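The Night Shift Learns to Sit Down

At Heitmann, the people who used to walk the hallways are now teaching a machine to do it, and they have feelings about the chairs

The coffee at Heitmann is made at 10 at night, in a machine that gurgles so loudly you can hear it from the parking lot, and if you want to understand how the place has changed you could do worse than stand next to it for a while. When I first came to write about the company, back when my editor wanted something short on office cleaning in small cities, people filled a travel mug and were out the door before the lid was on. Now they fill a regular mug, one with a handle, and carry it carefully down the hall to a desk.

Heitmann looks after buildings. If you have worked in an office in Cerora, or waited in a clinic there, or lost a scarf in the public library and gotten it back, chances are somebody from Heitmann has been through the room after you left. They mop and they empty bins and they check that things are closed which ought to be closed. That last part, the checking, is called "rounds," and it is the part that is going to the robots first.

I say "going to" and I should be careful, since not one robot has yet done a full round by itself. What has happened is that two desks have been set up in what used to be the supply room, and at each of them sits a person from the night crew, steering a two-armed robot through a hallway that exists only on a screen. The program is called Akska. It draws the walls, the floor, the doors, the odds and ends people leave lying around, and it puts you more or less where the robot's head would be, so that you look down and see a gray torso and a pair of arms that you are suddenly responsible for.

They let me try it, which was kind of them. I lasted maybe as long as it takes to boil an egg. I put the robot's elbow into a wall, backed it up, put the other elbow into the other wall, and then got stuck facing a corner with a whole roomful of people being very polite behind me.

The better operators make it look like nothing. They come down a hallway at a slow walk, arms held out in front, grippers up, and they already know which side of the door the handle is on and how much room they'll need. 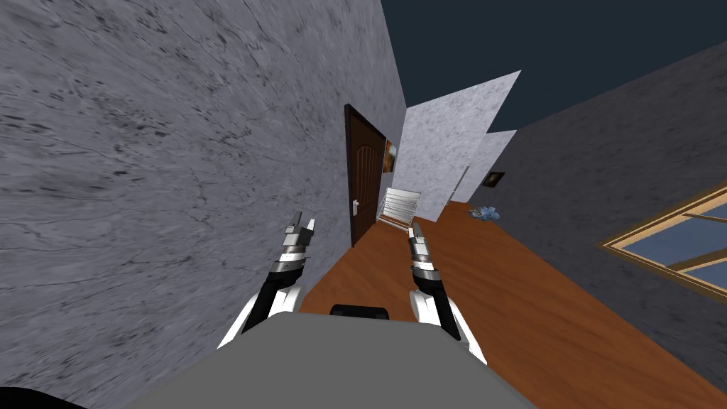 You stop seeing the arms after a while, one of the operators told me, and what you see is the door, the same as you did when you had a cart and a ring of keys, only now your feet don't hurt and your neck does.

The neck came up a lot. So did the chairs, which were bought used and are, by general agreement, terrible. I had come expecting to hear about fear, and I did hear some of that and will get to it, but the first conversation anybody wanted to have with me was about lumbar support. Years of walking had given this crew strong calves and bad knees and a particular way of sleeping, and all of that had to be rearranged. One man had started parking at the far end of the lot to get his steps in. A woman who had done rounds for most of her working life told me she dreamed about hallways now, long ones that leaned to one side, and that in the dream she could never quite get her own hands to come up in front of her.

3,000 doors

The company's managers first thought they could buy the whole thing ready-made. A robot would arrive, somebody would show it a floor plan, and it would go around at night turning handles. It took them a little while to see what the night crew could have told them over that noisy coffee, namely that doors are all different. Some have levers and some have knobs. Some have to be lifted a hair before they'll turn. There is a door at Bolten, the old furniture works that has been made into offices, that opens only if you lean on it and think of something else, and everyone on the crew knows that door and can imitate the sound it makes.

So the plan now is practice, and a great deal of it. The goal for each operator is 3,000 doors in Akska before the program's lessons are tried out on the real machine. A door counts when the robot has gotten to it, taken hold of whatever there is to take hold of, worked it, and let go again without bumping anything. If the gripper slips, you start that door over. The operators keep their own tallies on paper, although the program keeps one too, and the paper ones are the ones they believe.

I spent a good part of one night sitting beside an operator who was working only on grips. She had the view pulled in close, down where the fingers are, and she would bring them in on either side of a thing, close them, look, open them, and come in again from a slightly different angle. She talked the whole time, half to me and half to the robot, in the voice you'd use on a horse. She had wiped down a lot of knobs in her life, she said, and it had never once crossed her mind that there was a right place to hold one.

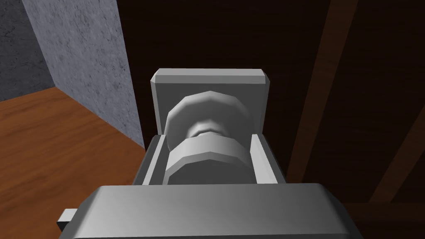 A knob between the gripper's fingers in Akska, the program Heitmann's night crew trains in.

It is slow. I don't want to make it sound more exciting than it is, because there were long stretches when I found myself reading the fire safety poster. And yet there's a satisfaction in it that crept up on me. When a grip goes well there is a small pause before the next thing begins, and more than once I caught the whole room breathing out in that pause, me included.

What they know

The thing I kept turning over on my drives home is how much these people know, and how little of it had ever been asked for. Rounds look like walking. They are really a kind of reading, done half asleep, by someone who has passed the same spot so many times that anything new jumps out. A smell of warm dust near an outlet. A light on under a door where there hasn't been a light since spring. Something dropped against the foot of a wall that might be a rag and might be a child's toy, and if it's a toy it goes on the front desk, where it will be seen in the morning.

Nobody has worked out how to put that last decision into a robot. The crew has opinions. They have started a notebook for them, a fat one with a bent spiral, and in it they write down whatever they catch themselves doing that the robot wouldn't. I was allowed to page through. "Knock first even if you know it's empty," says one entry. "Radiator in the back hall ticks, this is OK," says another. A third just says "People cry in stairwells, go around the other way," and I read that one a few times.

The managers have read the notebook too, and to their credit they've changed some things because of it. The original idea was that the robots would cover everything at Bolten and the crew would be cut down. The idea at the moment -- and everyone stressed to me that it is the idea at the moment -- is that the robots would do the long plain hallways while people keep the stairwells, the lobbies, and any floor where somebody is likely to be working late. Operators would watch from the desks and take over when a door won't behave.

That still comes to fewer walking jobs. There's no way around it, and the people I talked to didn't try to find one. The two operators' desks pay a little better than rounds did, and they are warm, and they are only two desks. The crew takes turns at them so that everyone learns, which was the crew's own demand and the one they dug in on hardest. A few people tried it and went back to their carts for good. One told me he had taken night work in the first place to be by himself and moving, and he would go on doing that until somebody stopped him, and then he supposed he'd find some other building.

Others surprised themselves. A woman with two new knees and a long memory for bad supervisors turned out to be the steadiest hand in the room, and she is the one the rest go to now when they can't get an approach right. She had been planning to retire in August. She hasn't exactly changed her mind, she told me, but she has stopped bringing it up, and her husband has noticed.

A little after midnight

On my last visit I went along on a regular round at Bolten, on foot, with a cart that pulled to the left. We did the ground floor and then the one above it. My guide tried each handle as we passed without looking at it, a quick dip of the wrist, and kept up a running story about a leak from years ago that had come down through three ceilings and ended in somebody's filing cabinet.

Then we got to the door, the famous one. He stepped aside and let me have a go. I pushed, I lifted, I leaned, I thought about something else. He waited very patiently, and after a bit he reached past me and did it with his hip.

They haven't built that one in Akska yet. It's on the list, he said, and he has asked to be at the desk when they do. We finished the floor, took the freight elevator down, and he showed me where to leave the cart.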